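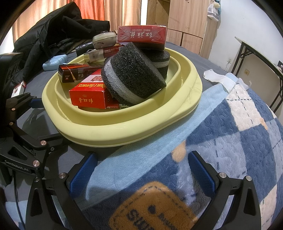 Gruvow Textured Finger Pads, blue, set of four
Reviewed by Lautaro Cisternas
23 July 2020

Rating: 2 out of 5

I bought these pads for a hand-held two-finger gripper that I use to record picking and placing of small household items. The recordings are used to train a robot arm, so the fingers on my tool have to behave the way the fingers on the arm do. If a pad moves on the tool, the arm learns from a grip that was wrong. That is the main reason this review is as long as it is. The other reason is that a pad came off while I was holding glass.

The pads are sold by Villalba in a plain envelope with a cleaning wipe and a folded sheet of instructions. A set costs $9. There are four pads in it, enough for two fingers and one spare pair. They are blue, with a raised texture on the gripping side and a peel-off adhesive on the other. The instructions say to wipe the finger, press the pad on for a full minute and leave it overnight. I did all of that. I also roughed up the finger face with fine sandpaper on the second pair, which the sheet does not mention.

What they do well

The grip itself is very good. My usual work is moving cartons, sponges, soap boxes and other light things in and out of a plastic basin, on top of whatever fabric happens to be on the bed. Shiny cartons are harder than they sound. They are light and slick, and a smooth rubber pad pushes them around until they end up against the side of the basin. With the Gruvow pads I could take one by the edges at low force and it stayed put. Sponges are easy with any pad. Soap boxes with rounded corners used to squirt out of the old pads, and with these they mostly did not.

They also clean up well. Fleece blankets leave lint on everything, and a damp cloth took it off without lifting the texture.

What went wrong

I log every grasp, so I can say exactly when it happened. The left pad let go on grasp 935 of the first pair. I was lifting a small glass jar with thick walls, a heavy thing for its size. I had it a hand's width above a table when the pad slid down the finger and the jar went with it. It hit the table edge and a chip came off the rim. I found the chip by kneeling near it. No cut, but I was in socks.

When I looked at the pad, the rubber was fine and so was the texture. The adhesive had crept. There was a strip of bare finger at the top and a roll of grey glue at the bottom, and the pad was hanging by its lower third. This does not happen in one lift. I went back through my recordings and the pad had been moving for a long time, a little with each heavy object. By grasp 900 it was visibly low if you knew to look. I did not know to look, so I kept recording.

I threw out the last 65 recordings from that run. The earlier ones I kept after checking them one at a time, which used up an evening. 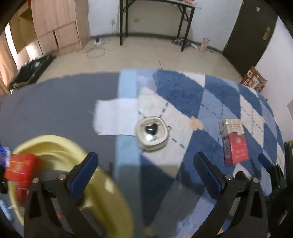

The second pair went on with the sandpaper step added, and I changed how I work. I now put a pencil mark on the finger at the top edge of each pad and check it every time I stop. On this pair the marks showed movement too, though slower. The right pad has shifted less than the left in both cases. I think that is because I am right-handed and tend to load the left finger when I turn my wrist to set things down, but I have not tested it.

Glass is the worst case. It is heavy, it has no give, and the textured face holds it so firmly that all the load goes straight into the glue. The old smooth pads would slip on the glass first, and you felt it start to go. These hold on to the object until the whole pad moves, and there is no warning in the hand. I would call that a safety problem for anyone using them on a powered gripper, where there is no hand at all to feel it.

What Villalba said

I sent pictures of the failed pad and got a reply in four days. They offered a second set and said the adhesive is meant for light objects. The instruction sheet gives no weight limit, and neither does the listing. I took the replacement set and have not opened it.

Compared with the Avard pads

The Avard pads I had before are smooth black rubber held on with two small screws through a backing plate. They grip worse. They cost more, and you need a finger with holes in the right place. In a year of use I have never had one move. If someone made the Gruvow surface on the Avard plate I would buy that and stop writing reviews.

As a stopgap I tried gluing a Gruvow pad to an old Avard plate with contact cement. It has held so far — but I have only used it on cartons and cloth, and I would not lift a glass with it yet.

If you already own a set

Mark the top edge of both pads before you start. Check the marks whenever you put the tool down, and replace a pad as soon as there is a gap you can see. Keep glass and anything heavy low over something soft, and wear shoes. If your recordings feed a robot, check the pad position in the last few of each session before you save the batch.

For sponges, cartons and other light things I still use them every day. I give them two stars for the grip and take the other three off for the glue and the missing weight limit.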